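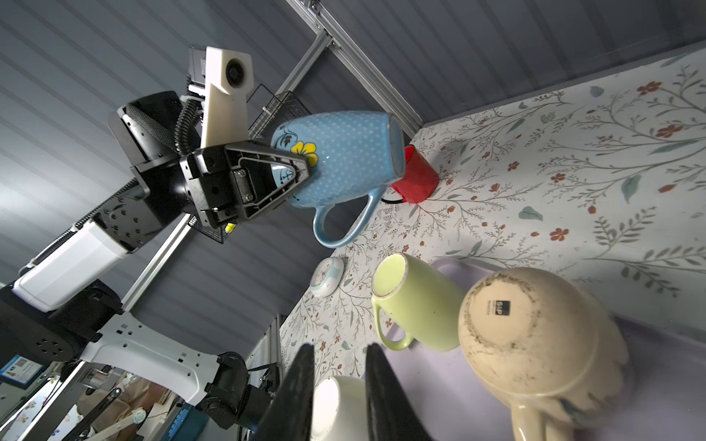
Moving a Linux VM to a New Storage Pool Without Losing the Network Config

Posted in: Virtualization, Storage
Author: Aníbal Veloso

These steps cover moving a KVM guest from one libvirt storage pool to another on the same host while the guest is shut down. Live migration between pools is a separate procedure and needs a different set of flags. The commands were run on a Debian host with the standard libvirt packages and qcow2 disk images.

The names used below are:

Host: drosela
Guest: lilleck
Old pool: sanna (directory pool, /srv/sanna)
New pool: naso (directory pool, /srv/naso)

Replace them with your own.

Before you start

You need root or membership in the libvirt group, and enough free space on the new pool to hold the full allocated size of the disk. A sparse qcow2 image can grow during a careless copy. Check both numbers first:

qemu-img info /srv/sanna/lilleck.qcow2
df -h /srv/naso

The "disk size" line is what the image uses now. The "virtual size" line is the limit it can grow to. On this guest they were 14 GB and 16 GB.

Also check for snapshots:

virsh snapshot-list lilleck

If the list is not empty, stop. Internal snapshots travel with the qcow2 file as long as you copy the file itself, but external snapshots form a chain of files, and each overlay stores the path of its backing file. Merge the chain before going on.

Step 1. Save the current definition

virsh dumpxml --inactive lilleck > /root/lilleck.xml
cp /root/lilleck.xml /root/lilleck.xml.orig

The --inactive flag matters. Without it, a running guest gives you the live XML, with run-time values such as the vnet device name that do not belong in a saved definition.

Step 2. Shut the guest down

virsh shutdown lilleck
virsh domstate lilleck

Repeat the second command until it prints "shut off". If the guest ignores the ACPI request, log in and power it off from the inside. Do not use virsh destroy here unless you are prepared to run a file system check afterward.

Step 3. Copy the disk

cp --sparse=always /srv/sanna/lilleck.qcow2 /srv/naso/
qemu-img check /srv/naso/lilleck.qcow2

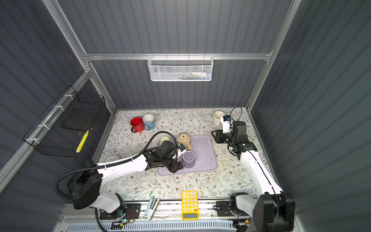

The check should report no errors. Leaked clusters are harmless but waste space, and can be cleared with qemu-img check -r leaks. Anything reported as corrupt should be compared with the same check on the source image before you touch either copy.

Refresh the pool so that libvirt sees the new volume:

virsh pool-refresh naso
virsh vol-list naso

Step 4. Edit the definition

Open /root/lilleck.xml and find the source file entry in the disk section. Change the path from /srv/sanna/lilleck.qcow2 to /srv/naso/lilleck.qcow2. Leave the UUID and the MAC address alone – a guest with a new MAC address may come up with a renamed interface or a different DHCP lease, and that is the usual cause of "the network died after the move."

Load the edited file:

virsh define /root/lilleck.xml
virsh domblklist lilleck

The second command should print the new path.

Step 5. Start and verify

virsh start lilleck
virsh domiflist lilleck

Compare the MAC address with the one in lilleck.xml.orig. Then log in to the guest and check the address and the mounts:

ip addr
findmnt

If the guest fails to start with "Permission denied", look at AppArmor before changing file ownership. The directory above the image must also be searchable by the QEMU user. I had mode 700 on /srv/naso, and it took 2 failed starts before I checked it.

Step 6. Remove the old image

Keep the source file until the guest has been through at least one backup cycle. I waited 3 nights. Then:

virsh vol-delete lilleck.qcow2 --pool sanna

To roll back before that point, shut the guest down, define lilleck.xml.orig and start it again. Any data written since the move will exist only in the copy on naso.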